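Veltstead Home — Racks and Stemware

Lorkonov Scroll Glass Stand, Gold

In stock. Ships flat in a plain brown carton.

Overview
Countertop stand for stemmed glasses. Glasses hang upside down from the curled arms, feet up, bowls down. Small footprint, good for a bar cart, a sideboard, the end of a kitchen counter where nothing else fits. Gold wire on a round black base with a gold rim. Looks dressed up even with no glasses on it.

Lorkonov has been bending wire since 1963 and the scroll shape comes out of thier old plant stand line. Same curl, smaller scale. We've carried the chrome one for a while, the gold came in last October and outsold it by the end of the month.

Good to know before you order
Glasses not included. People ask. Colored glass does look great on it — magenta, cobalt, smoke, anything strong against the gold. Clear is fine too. Stems need to be a standard thickness, very chunky pressed glass stems won't slide in. Stemless, obviously no.

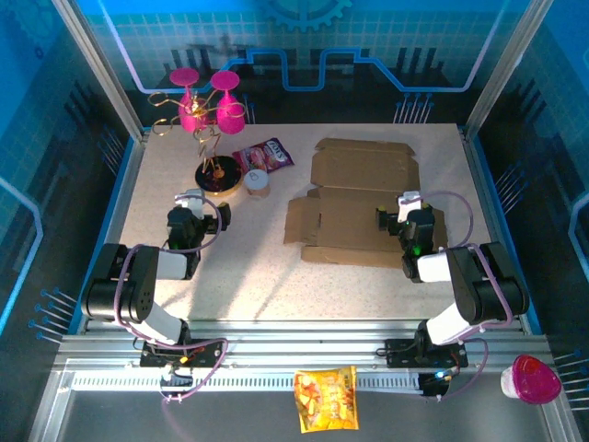

Assembly is quick. 3 parts: base, center rod, scroll arms. Rod threads into the base by hand, arms drop over the top and the little cap nut holds it all down. No tools. Don't crank on the cap nut, finger tight is plenty, the plating marks if you go at it with pliers. Set it on something flat and give it a nudge before you hang anything. If it rocks, back the rod out and start the thread again.

Load both sides. One glass on one arm is OK for a light glass but with big red wine bowls you want them balanced. Hang them one at a time, hold the stand by the rod with your other hand. Take them off the same way.

The carton folds flat for recycling. Keep it until you've checked the parts though, the cap nut comes in a small bag taped under one of the flaps and gets thrown out a lot.

Specs
Height: 34 cm
Finish: gold wire, black base with gold rim
Assembly: by hand
Use: indoor only
Sold as: single stand, no glassware

Care
Dry soft cloth. Damp if you have to, then dry it right away. No dishwasher, no metal polish, no vinegar. Dry your glasses before hanging, water runs down the stem and sits in the curls and thats where spots start. Felt pad under the base comes already stuck on. Spares are listed under Parts.

Also goes with
Lò stemmed glasses, set of two, several colors
Lorkonov Scroll Stand, Chrome
Below bar tray, round, black — stand sits on it with room left for a corkscrew and a bowl of nuts

Shipping and returns
Free shipping on orders over $50. Goes out next working day if ordered before noon. Returns fine if unused and all parts are in the carton, and please put the arms back in the sleeve they came in, they scratch each other. Bent in transit? Send a photo of the part and the outside of the carton, we'll send the part, no need to ship the whole thing back.

Missing cap nut — email us your order number. We keep a jar of them.

Page updated 2026-07-08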